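Practice runs in a grey kitchen

Signe Solheim's planner has put away a mug 956 times since November, and no mug has been involved. The software runs in simulation, in a rendered kitchen her team at Staltetti built from flat surfaces and a single tile texture. The company writes control and perception code for other firms' robot arms, and most of its working day is spent looking out from the wrist of one.

The wrist view is what the perception code gets. Everything it decides about distance and angle has to come from there.

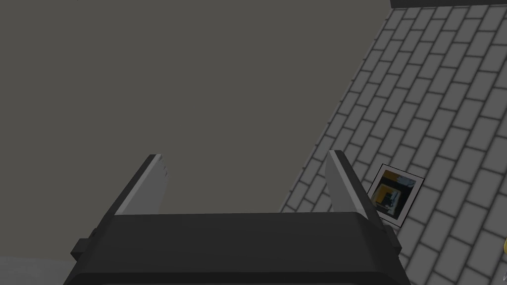
Tiles that all look alike

Repeating patterns are hard on visual tracking. A brick layout offers plenty of corners to lock onto, but one corner looks much like the next, and an estimate can slip sideways by a full tile without the error score changing. Solheim's group calls this walking. An early version of Kitia, their pose tracker, walked on 4 of its first 5 long runs.

The fix was to give more weight to anything that doesn't repeat. The small square with the white border, set against the tiles to the right of the fingers, is worth more to the tracker than the wall it sits on. Its colours and irregular blocks tie the estimate to one spot.

Marisol Espinoza wrote the planning side, Baston, which takes Kitia's pose and works out a path for the arm. Her complaint about the early tracker was that it sounded too sure of itself.

"I'd get a pose with a tiny error bar and it was a tile out," she says. "I can plan around a bad estimate if it tells me it's bad." 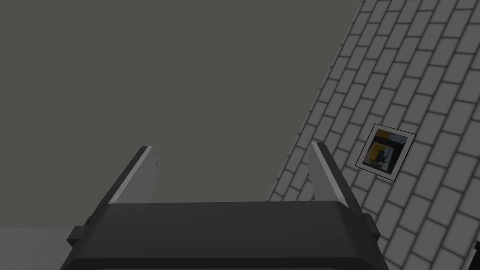
Kitia now passes along several candidate poses when it can't choose between them, and Baston looks for a motion that is safe under all of them. If there isn't one, the arm stops and turns the wrist for another look. That costs time. Espinoza has capped the planner at 200 milliseconds per decision, and she says the cap is still too generous for work near people.

The next job is moving to hardware. Cârstea, a kitchen fit-out company, has offered a bench and a tiled splashback for the first trials. Solheim expects glare to be the main trouble, as the simulator's soft, even shading has spared the tracker from it so far. She plans to add reflections to the rendered tiles first and see what breaks.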